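Zedeo two-finger gripper kit with wrist camera - worth the money?

Forum: Arms, grippers and end effectors
14 replies, showing 1 to 11

torqueshy
Looking at the Zedeo kit for a small bench arm. Two fingers, a wrist camera, one cable down the arm, and a driver package. Rarnelton list it at 311 with the flange adaptor, 400 with the spare finger set and the longer cable. Payload on my arm is fine. What I can't find anywhere is what the camera view looks like with the fingers nearly shut, or how the fingers behave on thin wire and rod. My parts are mostly bent wire frames, light, shiny, and they slide if you breathe on them.

Anyone running one?

gantry_goose
Had mine since December. Mechanically sound. Play at the fingertip is low enough that I stopped measuring it. The cable exit is on the wrong side for any arm that parks folded, so budget for a right-angle connector.

Camera is fixed focus and wide. Useful for lining up an approach, poor for measuring anything. If you want dimensions, put a second camera overhead.

nullspace
Disagree on measuring. With a proper calibration it does the job at short range. The factory calibration file is generic and shouldn't be used. Do your own with a printed board, 80 images, spread the tilt. My error fell by more than half compared with 20 images.

gantry_goose
Short range, flat parts, matt finish. The OP has shiny wire.

nullspace
Fair. Shiny wire is a problem for every camera at this price though, so I wouldn't count it against Zedeo.

torqueshy
Thanks both. Is the finger geometry any good? The product page shows them from the side only.

mildsteel66
Wedge fingers with a straight inner edge, so the faces close parallel and the tips come to a point. Good for getting in between parts on a crowded surface. Bad for anything heavy held near the tip, it wants to rotate. I replaced mine with the Gustness pads, which are blunter and have a shallow groove down the face. The groove centres round stock nicely.

Zedeo won't support you with third-party fingers on. I asked about a noisy gearbox and the first reply was to refit the originals and film it again. Refitted, same noise, they replaced the unit. Nine days door to door.

lathe_regret
Before anyone orders the Gustness pads: the screw spacing changed on the newer Zedeo base. Check which one you have. The old base has the serial number on the underside, the new one has it next to the connector.

nullspace
Also the driver. Version 2 of the package reports finger width as a fraction of full travel, version 1 reports millimetres. No warning in the release notes. I closed on a glass tube at what I thought was a gentle width and swept up afterwards.

torqueshy
Noted, I'll pin the version. Does anyone have a picture from the wrist camera at a narrow opening, ideally with some wire or rod on the bench? Finger occlusion is my main worry. The Tedesco kit has the camera offset to one side and I wonder if that is the better layout.

gantry_goose
From the bench today.

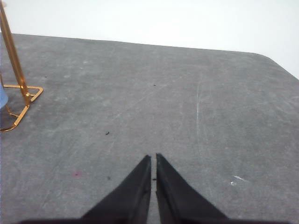

Wrist view, fingers open a little, gold stand to the left.

Points relevant to your question. The fingers take the bottom middle and leave the rest of the table clear, back edge included. You keep a thin strip of surface visible in the gap at this width, which is enough to see whether you are over something. The stand has a wire base, and the wire throws bright highlights. My edge detector breaks a wire like that into several short segments and I have to join them afterwards. A pole going out of view at the top left is also typical: with anything tall you lose the upper part well before you are in grasping range, so take your look from further back and then drive in.

Small specks and scuffs on the grey surface show up too. If you do background subtraction, clean the table or raise your minimum blob size. I run mine at 66 pixels.

mildsteel66
That is a better view than I get, my mount sits lower. Did you shim yours?

gantry_goose
Standard mount, upper pair of holes. The manual only shows the lower pair.

lathe_regret
I've used the Tedesco. The offset camera sees past the fingers but you get parallax to deal with, and the near finger hides the far side of the part as you come down. For wire frames lying flat I'd take the Zedeo layout. For tall parts I'd take neither and mount a camera on the table.

nullspace
Tedesco's software is tidier, for what it's worth. Force limit is a single setting and it survives a power cycle. On the Zedeo you set it again at every start.

torqueshy
That occlusion is less than I expected. Going with the 311 version and the Gustness pads if the base matches. Rarnelton say it ships Wednesday. Which thread are the upper mount holes, same as the lower?

gantry_goose
Same thread, but shallower. Use the short screws or you will bottom out before the plate clamps.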